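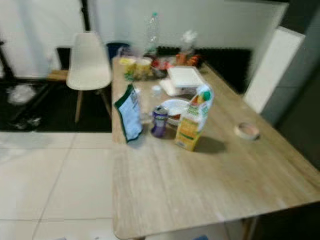
Maintenance of Manipulation Cells
Handout 3: Looking after the head camera on the Vargate cell
Course leader: Regula Danzer. Lab sessions: Mpho Zulu.
Revised Oct 19, 2019

1. Scope

This handout covers cleaning, refitting and checking the head camera. The wrist cameras and the arm joints are dealt with in Handout 4. Read the safety sheet first. The cell must be in hold, with the key out, before anyone reaches past the shoulder line.

2. Why the head camera comes first

The planner takes the position of every item on the table from the head camera. A soft image moves the found outline of an object, and the grasp point moves with it. Tall items with printed faces (cartons, packets) tolerate this fairly well. Clear bottles and jars do not, as their outlines are weak to begin with and the wall behind shows through them. Low, flat items such as plates, trays and rolls of tape give few depth points and are often merged with the table top.

Blur has several common causes:

Film or dust on the front glass. The whole image is affected evenly.
Focus ring slipped. Near and far objects differ in sharpness.
Loose bracket. The image is sharp when the head is parked and smeared when it moves.
Exposure too long. As for the bracket, but the smear gets shorter when the lights are turned up.

Settle the bracket question before touching focus. A good deal of lab time is lost refocusing a camera that is shaking.

3. Procedure

3.1 Park the head and save a still. Label it "before".

3.2 Hold the camera body between finger and thumb and try to rock it. There should be no play. If there is, tighten the two Halness clamp screws evenly, a quarter turn each, and try again.

3.3 Blow the glass clean, then wipe once from the centre outwards with a dry lens cloth. Do not use solvent. The coating on the Nuchit lens marks easily.

3.4 Place the focus card flat on the table, 800 mm from the lens. Release the ring lock, turn the ring until the sharpness figure in the Skulberg viewer stops rising, then go back to the peak. Lock the ring and read the figure again. Locking often shifts it.

3.5 Accept a figure of 200 or more. Between 127 and 200 the cell may be run at half speed. Under 127, stop and report it to Mpho Zulu.

3.6 Repeat the hand-eye calibration. This applies even if only the clamp screws were touched.

3.7 Save a second still from the parked position, labelled "after", and enter both file numbers in the cell log.

4. Table and background

Leave the household items where they stand during steps 3.1 to 3.3. Clear only enough bare wood for the card. Dark fittings against a white wall, such as a radiator, pull the automatic exposure about, so set exposure by hand and write the value down. Hard shadows beside tall items can be taken for edges. Check the object mask for these before the first pick.

5. For the lab session

Bring the log sheet from May. Each pair works through section 3 once and hands in both stills with the sharpness figures.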